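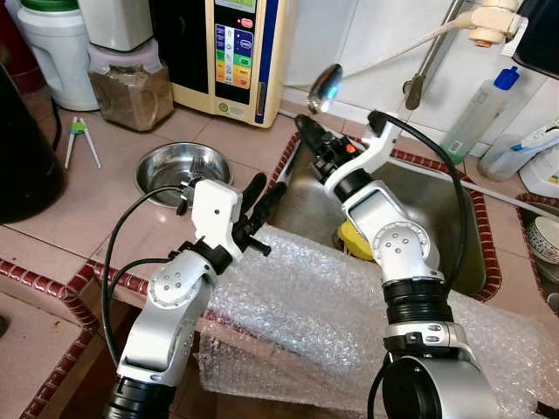

May 28, 2025

Grandell has released a new version of Fekov, its planning and control software for two-armed robots, with a rewritten motion planner and a different way of dealing with clutter around sinks and counters. The update went out to existing users on Wednesday and replaces the version issued last September.

The main change is in how the software divides work between the arms. Earlier versions planned one arm at a time and treated the other as an obstacle that stayed where it was. That kept collisions rare but left one arm waiting for long stretches. The new planner works out both paths together and updates them as the arms move, so that one gripper can be reaching to the back of a sink while the other moves over the front edge.

Grandell says it tested the release on 332 kitchen tasks, most of them involving small utensils, bowls and bottles. Average planning time per motion fell from 200 milliseconds to 40 on the same computer. The company did not publish a separate figure for tasks the robot failed to finish, and said those results would come with the full technical notes.

Perception has also been changed. Shiny and see-through things have been a weak point for Fekov, as they are for most systems that depend on depth cameras. A metal spoon throws back a bright reflection, and clear plastic such as bubble wrap may not register as a surface at all. A steel basin behind it adds reflections of its own. The old software filled in the missing depth readings with a guess and carried on. The new one marks those areas as uncertain, slows the arm as it enters them and takes another reading from the head camera before closing the gripper.

Users can set how cautious the robot should be in such areas. The default setting is slower than before on steel sinks, according to the release notes, and sites that only handle matte plastic or ceramic items may want to lower it.

Cable handling gets a smaller update. The software now keeps a simple model of the cables that run along the outside of each arm and rejects wrist rotations that would pull them tight. In the previous version this had to be set up by hand as joint limits, and those limits often had to be entered again after a gripper was changed. Old limit files will still load – they are read as an extra restriction on top of the cable model.

Kuipers, which supplies the simulation package used with Fekov, has put out a matching update. Recorded runs can be replayed in it with the planner's choices shown step by step, including paths that were considered and dropped. Runs recorded with the older version can be opened but will not show the dropped paths.

Bollalari, an early user of the software, has been running a test build for 8 weeks on counter and sink work. The company said operators stopped the arms less often than they had with the earlier version, and that most of the remaining stops came when a thin utensil was lying flat against metal. It also reported a fault in which the planner restarted if both arms were given a new goal at the same moment. Grandell said the fault was fixed before release.

The update is free for sites with a current license. It needs a recalibration of the head camera after installation, and Grandell advises users to back up their task files first. Support for the previous version ends in September.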